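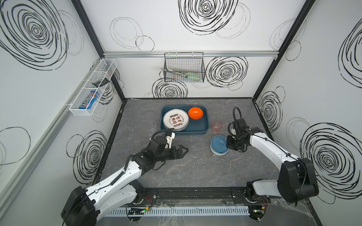

Wire basket and tongs on the rail, spirals behind.

About Skostima

Hello and welcome! We're Skostima, a small publisher of tabletop roleplaying adventures in Pendetti, and if you've found your way to this page you probably either own one of our books already or somebody at your table won't stop talking about one. Either way, pull up a chair. We do go on a bit (our customers will tell you so), but there's a lot we'd like you to know about how the company came to be and what we're up to these days.

How we got started

Skostima began with a campaign that was only supposed to last the summer. Ruba Sayegh had been running games since college, mostly for the same handful of friends, and she had an idea for a story set in a drowned river valley where the church bells still rang on time every evening even though the churches were forty feet down. She called the valley Goder. She had a map on the back of a paper place mat, a list of names, and one very good opening scene with a ferry in it. Noura Saliba joined at the second session with a halfling locksmith and a great many questions, most of which Ruba had to answer on the spot, and the summer campaign went on for 3 years.

By the end of it there were two fat binders of notes. Noura, who was working as a copy editor for a gardening magazine at the time, offered to tidy them up so that Ruba could lend them to a cousin who wanted to run the same story. The tidying took all winter. She cut the parts that only made sense if you'd been there, she wrote down all the things Ruba kept in her head, and she made Ruba decide once and for all what was in the bell tower (it had been three different things on three different evenings, depending on who was asking). When the cousin's group finished the adventure they wanted the next one, and so did the group down the hall from them, and we started to think that maybe this could be a proper book.

The Bells of Goder came out the following December. We ordered 3000 copies, which our printer gently suggested might be a lot for a first title from two people with no warehouse, and he was right, because for most of a year there were boxes under Noura's bed, behind Ruba's couch and in the trunk of a car that really needed its trunk for other things. But they did go! They went by mail, mostly, and at conventions, and through a few very patient game stores whose owners let us run a demo table in the back on slow evenings. The last box was opened in time for our second book, and we've kept Goder in print ever since.

What we make

We write adventures and settings for groups of regular people who have jobs and kids and maybe two and a half hours to play. That has shaped everything about our books. Each chapter is meant to fit into one evening, with a place to stop that feels like a place to stop. The things the game master needs are on the pages where they're needed, and when a character from chapter one turns up again in chapter six, we print her details again so you don't have to flip back with four people staring at you. Noura is very firm about this. Ruba would like it noted that it makes the books longer and heavier, and that she has been the one carrying them into conventions.

After Goder came Fitzsimmons, our mystery book, in which the players are the household staff of a wealthy old wizard who has gone missing on the morning of his own birthday party. It has no dungeon at all, unless you count the laundry, and we worried terribly that people would want one. It has become the book we get the most mail about. People write to tell us how the cook saved the day, or how their group spent a full evening arguing over the seating plan, and we read those letters out loud to each other and keep every one.

We also put out smaller things through the year: one-evening adventures, printed maps, sets of character sheets with nice big boxes for people whose handwriting is like ours. Most of our books will work with whichever fantasy rules your group likes best, and where a rule matters we explain what we were hoping it would do, so you can swap in your own.

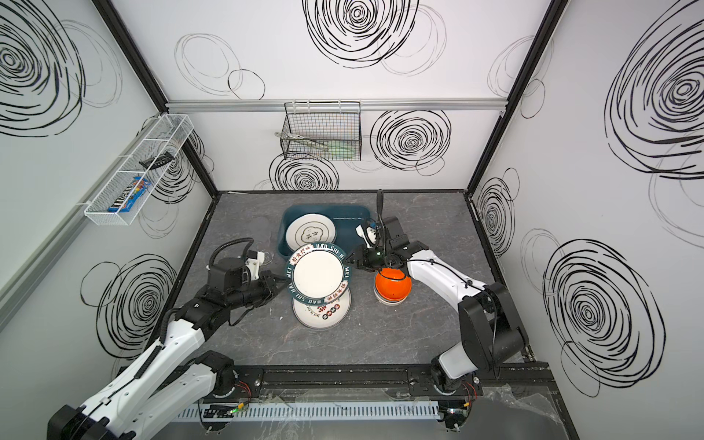

Black spirals on white walls, with the veined tabletop below.

The play-by-post forum

Quite a few of our readers don't have a table anywhere near them. Some live a long drive from the next player, some work nights, and some just like to take their time and write a good long paragraph before their rogue opens the door. For them (and, to be fair, for us too) we keep a forum where games are played by post, a little each day, at whatever hour suits you. There are 566 members at the moment, and the longest-running game there, a trip through Goder led by Ruba herself, passed 2814 posts this spring with the party still on the wrong side of the river.

New players are very welcome and you don't need to own any of our books to join. Introduce yourself in the Ferry Landing thread, say what sort of game you'd enjoy, and someone will come along and find you a seat. We ask that people post once a day if they can, that they let their game master know when they can't, and that they be kind to each other's characters even when those characters are being dreadful. Dice are rolled right there in the thread where everyone can see them, so there's plenty of groaning in company.

Who we are

Ruba writes the first drafts, draws the rough maps and runs the early test games. She likes weather, ferries and villains who have a point. She has never once finished a session on time.

Noura edits everything, lays out the pages, answers the mail and looks after the accounts. She still plays the halfling locksmith, who is by now a grandmother and owns a small bank.

Beyond the two of us there's a circle of artists and playtesters who come and go from book to book, all of them thanked by name in the front pages. We pay our artists when they hand in the work and before the book goes on sale, and our playtesters get a printed copy and usually a pie.

Writing for us, testing for us, or just saying hello

We open to adventure pitches once a year, in the fall. A page is plenty. Tell us where the story happens, who's in trouble and what the players will be doing in the first ten minutes. We'd much rather read a plain page with a good ferry scene in it (it doesn't have to be a ferry) than a long history of a kingdom.

If you'd like to test a book before it comes out, the sign-up thread is pinned at the top of the forum. Groups of all kinds are useful to us, and brand-new groups most of all, so please don't be shy if you've never played before.

Game stores can write to Noura for wholesale prices, and teachers and librarians running a club should mention it when they write, as we have a box of slightly dented copies set aside for exactly that. Mail gets answered in the mornings, with coffee, in the order it came in. Letters about the seating plan in Fitzsimmons may get a longer reply than you bargained for.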